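Scuff marks on matte white table top, how to clean without making it shiny?

Posted in Home & Cleaning, Feb 23, 2020

Shahla Moradi
Hello everybody. I have a table with matte white top, the finish is like painted and very smooth but it has no gloss. I bought it second hand in October from a lady in Kestard who was moving out, and she didn't have any papers for it, so I can't tell you the exact material. I use it as a work table and it stands against the wall in my spare room.

My problem is the colour. In one part, at the back on the left, it became a little bit greyish, and there are several faint scuffs on the top. Also I see some very small dark specks which don't come off with a dry cloth. With warm water and dish soap I have tried already two times. The grey is maybe lighter now, but I am not sure if it is only my wish.
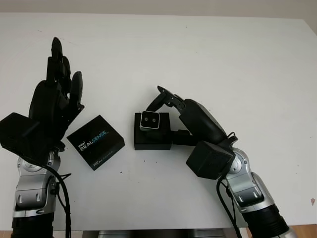 My neighbour told me to take the white melamine sponge, the kind which works like an eraser. I am afraid that it will polish the surface and then I will have one shiny patch in the middle of a matte table, and this is worse than a scuff. Did somebody do it on a matte white top? I would also like to know if I should put a mat on it afterwards, or if the mat will leave its own mark.

Thank you in advance, and sorry for my English.

Miranda
Just magic eraser it, works on everything. Did my whole kitchen.

Arlindo Teixeira
Please don't do it on the whole table before you test it. I had a white matte desk from Nurnen and I used this sponge with strong pressing, and I got a glossy spot the size of a saucer. It is still there. When the light comes from the side you see it immediately.

What I do now, in this order:

First take off all the dust with a soft dry cloth. If there is some grit left, you will make new scratches with your own cleaning.

Then mix a little baking soda with water until it is like thin yogurt. Put it on a scuff near the back edge, where it doesn't disturb you, and rub very lightly with a damp microfibre cloth. Wipe with clean water and let it dry completely before you judge. Wet matte surface always looks better than it is.

For the small specks try first your fingernail with a cloth over it. If they are dried glue or paint they often jump off. If not, a bit of rubbing alcohol on a cotton bud, only on the speck. On a painted top the alcohol can take the colour, so again, test in the corner.

The greyish part can be a film from old cleaning product. I had this with a spray from Temitz, which left a layer every time and the layer was catching the dirt. Half white vinegar and half warm water removed it for me after two rounds. But it can be also only the shadow in your room! Put a sheet of white paper on this place and another one on the right side, and compare.

About the mat: felt is fine, I have it under my keyboard. I would not take rubber or soft PVC, it can make a yellow mark on white finish and this one you will not remove.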